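Home | News | Working Groups | Guidance Notes | Events | Contact
Search this site Enter keywords Go

Revised guidance on two-arm handling of household furniture

Guidance Note 30, second issue 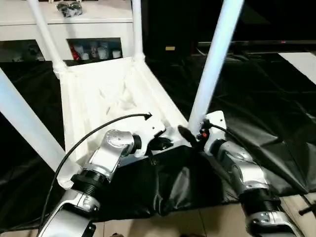

Two-arm work on an upturned chair, laid on black plastic sheet over a tiled floor.

Tuesday, March 13, 2018

The second issue of Guidance Note 30, covering two-arm manipulation of domestic furniture, is now open to member sites. It replaces the first issue, which was written for bench-mounted arms and small rigid parts and was being stretched to cover work it did not fit. Sites running furniture tasks under the first issue may continue to do so until the end of September. After that date, records must cite the second issue.

The main changes are summarized below. The summary does not replace the text of the note.

Scope. The note now applies to any task in which two arms are in contact with, or within one hand width of, the same unsecured item of furniture. Chairs, stools, side tables and small shelving are included. Upholstered items are not, and will be dealt with separately. Items fixed to a wall or floor remain under Guidance Note 12.

Starting position. A chair worked from the underside is to be placed upside down with the seat resting flat and all legs clear of the floor. The operator checks that the chair does not rock before the arms are enabled. If it rocks, it is shimmed or replaced; the arms are not used to steady it. Several sites asked for an exception to this where one arm holds and the other works. The exception was considered and refused for the starting position, but holding with one arm is permitted once the task has begun, under section 6.

Floor covering. Loose sheet may be used under the workpiece to protect the floor and the finish of the chair. It should extend past the reach of both grippers on all sides where the room allows. Folds and creases are acceptable under the sheet's outer area. Directly under the contact points of the chair they should be smoothed out, as a fold there changes the height of the seat and can shift during a push. Dark, glossy sheet gives good contrast against a white chair but can return strong highlights from overhead lamps, and sites using depth cameras should check for missing data before the first run of the day. Matte sheet is preferred for new purchases.

Approach paths. This is the section with the most new text. Legs on an upturned chair stand in the space that the forearm and wrist want to use, and most of the contact reports received under the first issue concerned a link or wrist touching a leg while the gripper itself was correctly placed. The planner must therefore treat each leg as an obstacle over its full length, with a margin of 45 mm to any part of the arm other than the fingers. The fingers may enter the margin only on the final move, at reduced speed. Where one arm has to work at a corner next to a leg, the other arm is to be stationary or moving away.

Contact with the seat. Permitted contact areas are the rim, the corners and any molded ribbing rated by the site as load-bearing. Thin webs between ribs are not to be pushed. White plastic marks easily and stress whitening at a rib is grounds for withdrawing the chair from use, even where no crack is found.

Force limits. The combined push of both arms on an unsecured chair is limited to 30 N in the horizontal plane. The Kos site had requested a higher figure for heavier wooden chairs. The trial data submitted did not separate sliding from tipping, and the request has been held over until it does.

Cables. A cable leaving a gripper may lie on the sheet, provided it has enough slack for the full planned motion and does not pass under the chair. It should be routed outward, away from the other arm. Taping a cable to loose sheet is no longer allowed — the tape pulls the sheet, and the sheet moves the chair.

Surroundings. Shelves, cabinets and screens within the extended reach of either arm are to be entered in the cell drawing. Those outside it need not be drawn, though loose objects on open shelves should be kept to a minimum. Small items on the floor at the edge of the sheet are to be picked up before each run.

Records. Each run is logged with the chair type, the sheet type, the highest measured force at each wrist and any contact outside the permitted areas. Free-text remarks are welcome but are not searchable in the present system. The Flodov and Grovness sites have agreed to test a revised log form with fixed choices for contact location.

Basis for the changes

The revision draws on 308 logged runs from the Flodov, Grovness and Zanberg sites, of which 246 were carried out on upturned chairs. The remainder covered stools and side tables. No runs on shelving were available, and the clauses on shelving are carried over from the first issue with editorial changes only. Members with shelving data are asked to submit it.

Comments on the second issue should give the section number and proposed wording. General remarks without proposed wording will be read but may not receive a reply. Comments on the force limit should include raw wrist data in the format given in Annex B.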